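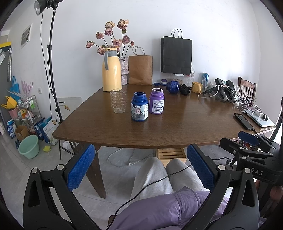

Replacing finger pads on handheld grippers

Lucimara Marinho
Our site in Grindstead requires operators to inspect finger pads before each shift. The written procedure does not state when a pad must be replaced. Is there an accepted rule?

Reinaldo Mendonça
Replace both pads together when the texture is worn on either one. Record the change in the tool log with the operator's initials. At Willeswood the limit is 59 hours of use.

Todolel
We change ours every January. Check the cable too.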